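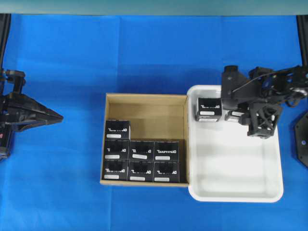
Most of the trouble in a packing routine comes from the software settings, and most of those can be fixed at the bench in an afternoon. These tips are for people running a pair of small arms from one computer at home or in a shared workshop. Start with the layout file. Write down each container as its own region, even when two of them nearly touch. With a cardboard box and a white tray side by side like this, one region drawn around both will give you a planner that can't tell a packed item from a waiting one. Give the box region its walls as well as its floor, so the arm comes in from above.

The settings below are the ones we use at the Parsa workshop. Your numbers will differ.

Before you run anything

Save a copy of the working settings and put the date in the file name. Ours is marked 27th May and we still go back to it.

Cover the table with a plain cloth in a color none of your items have. Blue works well under black boxes and tan cardboard. Smooth it out, then tell the segmentation step to ignore the cloth color. Deep creases can still show up as edges, so raise the minimum region size a little before you touch anything else.

Take a fresh background picture whenever you change the lamps. Bahman Akbari moved one lamp a hand's width and lost a morning to shadows that the software read as objects.

Finding matching items

If every item is the same, turn off the step that tries to name them. You need a position and an angle for each one. Labels help with the angle, but only if they were stuck on straight. Use the outline of the package first and the label second.

Dark items packed tight tend to be detected as one large item. There are two ways around it:

Lower the blur setting so that the thin seams survive.

Enter the item's real size and let the software divide the large shape by it. Measure with a caliper. A tape measure is not good enough for this.

Planning the order

Fill slots from the wall outward. Keep the slot list in a plain text file that you can edit by hand, one slot to a line. Hemi Paewai adds a note at the end of each line saying which arm is allowed to use it, and that has saved us writing a rule for it.

Only one arm should be allowed over the box at a time unless you have tested the shared zone. When both have to be in there, use the wrist view to check the clearance between the fingers, and run at low speed until you trust the plan.

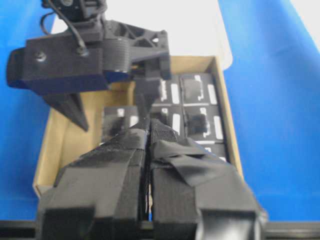 Wrist camera settings

Mask out your own gripper. The fingers can take up a large part of the wrist view, and tape or fabric on them changes their outline, so redraw the mask after any repair. A mask drawn for bare fingers is no use once they have been wrapped.

Set the exposure by hand. A bright backdrop will pull automatic exposure down and the black items will lose all their detail. Aim for readable white markings and let the backdrop wash out.

Checking the logs

Keep the last 206 runs and delete the rest. We used to keep 1,000 and never opened the old ones.

Log the planned position and the reached position on the same line. If the gap between them grows over a day, check the mounting screws before you change the calibration.

Set the retry limit to 7. Past that, have the program stop and wait for a person.

Shahram Dehghan's script sorts failures by slot. If one slot fails far more often than the others, look at the slot file for a typing mistake first.

Putting things away

Park both arms from the software before cutting the power. Copy the settings file to the shared drive, and note any change you made on the sheet by the door.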